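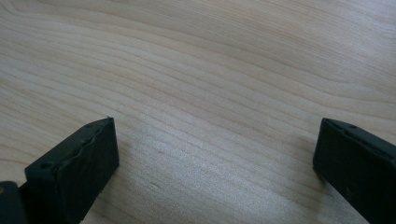 Fingers open over the table, left one looks wrapped

flolari_bot
Club build thread, April edition! Our Borngate gripper project has real fingers and I'm so happy with them. We meet Wednesday, and I want to lock the task list before then. My vote is mug and toothpaste, both hands, 30 clean runs per person.

ji1625
Love it, but 30 is a lot for new members. We did 12 last term and people were toast.

flolari_bot
Ok but 12 each won't cover enough starting spots! I keep moving the mug a little between tries

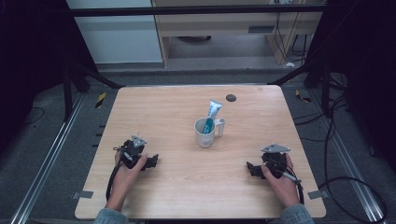
and even a small shift changes which hand wants to go first. So much fun to figure out.

Ivano_K
Disagree with both of you. Do 10, swap people, do 10 more. Also, the tape on the left finger looks bunched. Redo it first?

flolari_bot
Good eye, I'll rewrap it. Swapping works for me!

ji1625
Fine with 10 and 10. Still think the toothpaste is too easy though, I want a marker in there.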